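Holiday Flower Orders: Your Questions Answered

We get a lot of the same questions at the Skindwood shop at this time of year, and we love chatting, but the phone does get busy in December, so we've gathered the most common ones on a single page. If yours isn't covered, please do call or stop in. There's usually coffee on.

When is the last day to order for the holidays?

Please get your order to us by closing time on 22nd December. We'll always try to help a late caller, and we've put together plenty of last-minute bunches over the years, but after that date you'll be choosing from whatever is still in the cooler and we can't promise a particular color.

Where do you deliver?

We deliver all over Skindwood and out to Bornov, including the new houses past the reservoir. Delivery in town is free on orders over $20. Bornov has a small charge that shows up at checkout once you type in the address. We're sorry to say we no longer drive up to Zurkamberg. The hill road is hard on the van and even harder on the lilies.

Can I pick a delivery time?

You can choose morning or afternoon. We can't set an exact hour, though if it's for a funeral or a wedding, tell us and we'll plan the whole route around you.

What happens if the person isn't home?

We'll try a neighbor first, and if that doesn't work we bring the flowers back to the shop, put them in water and call you. We don't leave anything on a porch in freezing weather (a rose can be ruined out there faster than you'd think!).

Do you do large orders?

Yes, and we enjoy them. The biggest we've taken on was 2,248 stems for the winter ball at the Uchida Hotel, and we were all finding leaves in our shoes for days. For anything over 450 stems we ask for 3 weeks' notice and a deposit, so that we can talk to our growers before they promise everything to somebody else.

How do I make my roses last?

This is the question we get most, and we could go on about it all day. Start with a really clean vase, washed with dish soap and rinsed well. Trim each stem at a slant with a sharp knife or good clippers, and pull off any leaves that would sit under the water. Use the packet of flower food that comes with your order, all of it, mixed the way it says on the back. 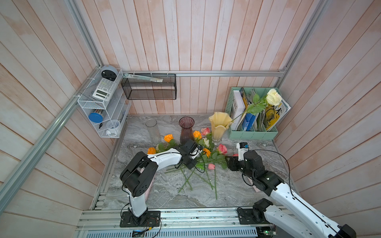
After that, change the water every other day and give the stems a fresh little trim when you do. Keep the vase away from heaters, sunny windows and the fruit bowl. Ripe apples and bananas give off a gas that makes flowers age early, which surprises a lot of our customers.

My roses are drooping already. Are they done for?

Maybe not! Recut the stems and stand them in lukewarm water right up to their necks for a couple of hours, somewhere cool. Many of them will perk up. If they don't, and you've had them less than three days, call us and we'll replace them.

Can I return a vase?

Please do. We'll take any of our glass vases back in good shape and give you a dollar off your next bunch for each one.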